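Section 4. Your First Shift With the Bin Cell

Section 3 covered power, air, and who is allowed to hold the key. If you skipped Section 3, go back. It is short, and Ketsara Nuchit will ask.

This section is for the people who used to pick blocks by hand at the Rolla shop and now stand next to something that does it for them. Your job title has not changed. Your wrists may notice a difference by October.

4.1 What you do now

Before the cell, two people emptied bins onto the sorting bench and set the blocks out by color. The cell picks from the bin. One person runs it, and the other has moved to the Henriques line, where by all reports the coffee is better.

The operator loads the bin, starts the cycle, clears faults, and signs the sheet. Between faults there will be stretches of standing. Management calls this "supervision." Bring decent shoes.

4.2 Loading the bin

1. Press HOLD on the cell panel and wait for the amber light. The cell is named Golo in the software, so the screen will read GOLO HOLDING. Nattawut Mahawong named it and will not be taking suggestions.

2. Open the gate and hang your tag on the hook. Your own tag, please. Two people sharing one tag is the same as no tag.

3. Check the clamps that hold the bin. Push on the bin wall with your palm. If the bin slides, reset the clamps before you do anything else.

4. Look at the floor of the bin. Scratches are normal. A loose screw, a rag, or a sandwich wrapper is not, and the cell has no opinion on the difference.

5. Lay the blocks in flat. They can point any way you like and they can touch the walls. Do not stack them more than 2 deep.

6. Keep the bin load to 12 blocks or fewer. More will fit. The cell will then spend its morning thinking about it.

7. Step out, close the gate, take your tag, and press RESUME.

CAUTION: Do not reach in to straighten "just one" block while the arm is holding. Holding means waiting, with the power on. Go through steps 1 and 2 every time, including the time you are in a hurry.

4.3 The first cycle of the day

Run the first cycle at 30 percent speed. It looks painfully slow, and anyone who has picked by hand will want to elbow it aside. Let it work. Slow running is when you catch a hose rubbing, a clamp that has crept, or a gripper finger that comes down on the block next door.

Stand at the yellow line with the pendant in reach. Watch the cables at the wrist as the arm turns. They should follow along without pulling tight. If they pull, stop the cell and call Nattawut. 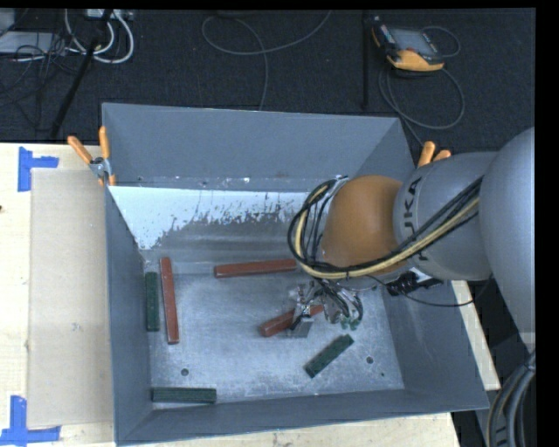
Does the operator still need to know how to pick by hand?
Every operator picks by hand for 30 minutes on the first Monday of the month, and also whenever the cell is down. The skill fades faster than people expect, and so does the patience.

When the first cycle ends cleanly, raise the speed to 50 percent for the second. After that the cell can run at its normal setting. There is nothing above normal. The slider goes further, but the software stops listening.

4.4 Blocks against the wall

A block lying tight against the bin wall is the most common fault. The gripper needs room for its fingers on both sides, and the wall declines to move. The cell will try 2 times, then stop and display NO CLEAR GRASP.

1. Press HOLD and wait for amber.

2. Go in with your tag, as in 4.2.

3. Move the block toward the middle of the bin, a hand's width off the wall.

4. Step out, close up, and press RESUME.

5. Write WALL on the fault sheet. One word is plenty. The sheet from the first week includes a poem, and Ketsara has asked that it stay the only one.

NOTE: If you write WALL more than 12 times in a shift, tell Ketsara. She needs to know if the bin is being loaded badly or if the camera needs attention. Nobody is graded on faults. The sheet exists so the cell can be fixed, and the column for your initials is only there so she knows whom to ask.

4.5 What goes on the sheet and what does not

Write down faults, stops, and any part that looks worn. Leave out the pick rate. The Dirnis software logs that by itself and mails it to more people than could possibly want it.

The rate belongs to the cell. It is not your rate, and it does not go in your review. This was agreed in writing before the cell was switched on — there is a copy taped inside the door of the tool cabinet, under the pizza menu.

4.6 End of shift

Let the current pick finish, then press HOLD. Send the arm to its home position from the pendant. Hang the pendant on its bracket with the cable coiled. Turn the key, remove it, and hand it to the next operator in person. Leaving it in the coffee can does not count as in person.

Sign the sheet and go home. Section 5 covers gripper finger changes, for which you will need a hex key and a clean rag.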